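The parking spots that know when you leave

Sturkbridge put sensors under its downtown curbs and then mostly forgot to tell people what they were for. A year in, the town is finding out.

Friday, a little after 5. Main Street is full, the side streets are full, and the sign outside the library says there are 37 open spaces in the garage two blocks over. Drivers go right past it. They circle. Same as they did before the town wired 285 parking spots and hung up the signs.

The pitch was simple enough. A puck in the pavement senses a car overhead. It pings a box on a lamp post, the box pings city hall, the sign changes. Fewer cars hunting for a space, less honking, cleaner air by the bus stop. Sturkbridge bought the system from Buvilano, a small outfit that had done one other town, Hondside, down the river. Hondside liked it. Good enough.

And the pucks work. Mostly. Snow was a problem in the first winter, the plows sheared off a bunch of them and for two weeks the street map was showing empty spaces where there were pickups parked bumper to bumper. The replacements sit flush with the asphalt. No trouble from those yet, knock on wood.

The people part is harder. Ask on the sidewalk and you get a shrug, or you get "those are cameras, right?" They aren't. A puck can't read a plate. It knows there's a lot of metal over it and how long the metal has been there. The town put that in a leaflet, the leaflet went out with the water bill, and the water bill went wherever water bills go.

Shop owners were the first to get it. The florist on the corner noticed the loading zone was blocked most mornings by the same sort of quick stop, coffee and back out. She had been saying so for years. Now there was a chart. The town moved the loading hours up and painted 5 short-stay spots across the street, and the delivery vans quit double parking. Small stuff. But it's the kind of small stuff that used to take a study and a season of meetings.

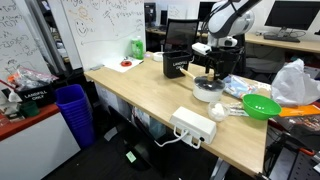 A gripper arm at the desk, with the landfill bin behind.

Parking was only the start, at least on paper. The same lamp post boxes can carry other signals. Street lights are next, dimming after midnight on the blocks where there's no foot traffic. Then storm drains, with a float that calls in when the water comes up. Hondside already has the drains going and says its crews spend less of a rainy night driving around with flashlights.

Then there's the money. The first contract ran cheap. The renewal doesn't, and it covers upkeep for the pucks but not the signs, which is a strange thing to find out after the signs are up. One camp at town hall wants to put the whole thing out to bid. The other says starting over means digging up the curbs again and good luck selling that on Main Street.

Who owns the data is the other fight. As it stands the parking counts live on Buvilano's servers and the town gets a log-in. Residents who want the numbers have to file a request and wait 30 days. A draft rule would put them on a public page, updated every hour, and would make any future vendor hand over everything in a plain format when it leaves. It's dull reading. It may also be the most important page in the binder.

Other towns are calling, for what its worth. They ask about the pucks first. Batteries, plows, price. The staff here say they've started steering the call around to the contract instead, and to the leaflet, and to how early you should be out talking to the shops. Before the first hole gets cut, ideally.

Back by the library it's getting dark. The sign drops to 30. A gray Mizuno hatchback goes by for the third time, slows at the sign, thinks about it, and turns for teh garage.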